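Trutia Marble-Look Vinyl Floor Sheet

Home > Flooring > Sheet Vinyl > Trutia

Trutia is a cushioned vinyl sheet for kitchens, hallways, craft rooms and rentals. It comes off the roll in one piece, so most small rooms can be covered without a seam. The printed layer sits under a clear wear coat that wipes clean with a damp cloth.

Colors
Marchetti Cream: pale cream ground, tan veining
Marchetti Ash: light gray ground, white veining
Marchetti Slate: dark gray ground, fine silver veining

Colors vary a little between batches. If you are covering two rooms that meet at a doorway, order both pieces at the same time and write "same batch" in the order notes. We can't match a roll bought last November to one cut today.

Pale floors go well with a patterned wall. Keep the larger pattern on the wall and the quieter one underfoot, and look at both samples side by side in daylight before you order.

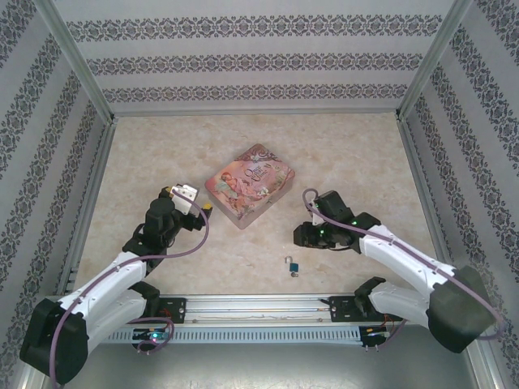
Pale cream marble pattern with tan and peach veining, next to light gray wallpaper with dark gray damask or scroll bands.

Samples are cut to the size of a sheet of letter paper. A sample that small may show only one or two veins, so ask for the large swatch if the direction of the pattern matters to you. The veining runs along the length of the roll.

Specifications
Material: cushioned vinyl, felt back
Finish: satin
Installation: loose lay or full glue
Underfloor heating: suitable, water systems only
Indoor use only

Before you install
Leave the roll flat in the room overnight with the heat on. Sweep and vacuum the subfloor, then fill any dips with Lurkon patching compound. Old adhesive has to come off completely or it will stain through the cream color within a year or so.

Cut the sheet 3 inches oversize on every side and trim it back against the baseboard with a new blade. Loose lay is fine for small rooms. Anything with a washer or a refrigerator that gets pulled out for cleaning should be glued. One tub of Brultent acrylic adhesive covers some 100 square feet on smooth plywood and less on concrete.

Care
Sweep often. Mop with warm water and a small amount of neutral cleaner. Do not use wax, steam mops or rubber-backed mats. Felt pads go under chair legs.

Ordering
Sold by the running foot, 5 foot minimum. Cut lengths can't be returned. Full rolls can be returned unopened, less freight. Orders over $700 ship free to a street address with a loading dock; home delivery is quoted separately.

Trutia carries a residential wear warranty. It does not cover burns, cuts or fading from direct sun.

Price list updated 2026-05-10

Related items: Lurkon patching compound, Brultent acrylic adhesive, seam sealer, metal threshold strips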